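Greifer Dridudik im Test: zwei Wochen Wäsche, gemischtes Fazit

Kurz vorweg: kein Labortest. Zwei Arme, ein Wäschekorb, viel Stoff. Die Finger von Dridudik liefen bei uns gegen die alten Parallelbacken von Arnell, gleiche Arme, gleiche Steuerung. Wer harte Teile greift, kann hier aufhören zu lesen, da nehmen sich die beiden fast nichts.

Lieferung kam an einem Dienstag, bestellt über den Händler Brikivport. Karton ok, Anleitung dünn. Schraubensatz für einen Arm fehlte, wurde nachgeschickt. Montage pro Arm 65 Minuten, davon der größte Teil Kabel. Das Kamerakabel ist zu steif und zu kurz geraten, wer den Unterarm weit dreht, muss eine Schlaufe lassen. Steht nirgends.

Finger: schmal, schwarz, vorne spitz zulaufend. Genau richtig für Stoff. Mit den Arnell-Backen haben wir T-Shirts eher geschoben als gefasst, zu breit, zu glatt. Die Dridudik-Finger kommen in eine Falte rein und halten. Von 16 Versuchen mit einem einzelnen Stück aus dem vollen Korb gingen 2 daneben, einmal Korbrand erwischt, einmal das Futter mitgezogen. Das Futter ist überhaupt das Problem. Heller Stoff, liegt in Falten, und der Greifer unterscheidet da nix. Muss die Software richten oder der Mensch am Steuer.

Öffnungsweite reicht. Dicke Sachen (Badetuch, Kapuzenpulli) gehen, aber nur am Saum. In der Mitte gepackt rutscht es gern seitlich weg. Mehr Kraft einstellen hilft ein bisschen, gibt dann aber Druckstellen bei dünnem Zeug.

Kamera am Handgelenk: sitzt gut, seitlich neben den Fingern. Bild brauchbar, auch Nahbereich. Bei Rot auf Rot wird es matschig, Kanten weg, Weißabgleich springt. Streifen und Nähte helfen enorm. Elektronik liegt teils offen, fürs Labor egal, für Kundenbetrieb würde ich das so nicht hinstellen. Gehäuse baut ausserdem breit, am Korbrand schon zweimal hängengeblieben.

Steuerung läuft bei uns über Trình, Version vom Oktober. Latenz roughly kein Thema, Arme folgen sauber. Absturz einmal, nach dem Neustart war die Kalibrierung vom linken Greifer futsch. Nervig. Profile für Greifkraft lassen sich speichern, aber die Namen sind auf acht Zeichen begrenzt, warum auch immer.

Preis: 3.316 Euro für das Paar inkl. Kameras. Happig. Die Arnell-Backen kosten deutlich weniger, können halt keine Wäsche. Ersatzfinger gibts einzeln, gut so, die Spitzen nutzen ab. Halterungen in verschiedenen Farben, klingt nach Spielerei, hilft aber beim Auswerten, man sieht sofort welche Seite gerade arbeitet.

Plus: Finger kommen in Falten, ordentlicher Halt, Ersatzteile einzeln
Minus: Kabel zu kurz, Kameragehäuse breit, Anleitung, Preis

Wertung: 4 von 5 für Textil, 3 von 5 für alles andere. Der Langzeittest läuft weiter, Verschleiß an den Spitzen kommt als Nachtrag sobald wir Zahlen haben. 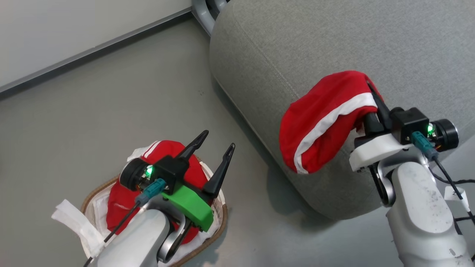
Rotes Teil mit weißem Streifen im rechten Greifer, der linke (grüne Halterung) steht offen über dem Korb.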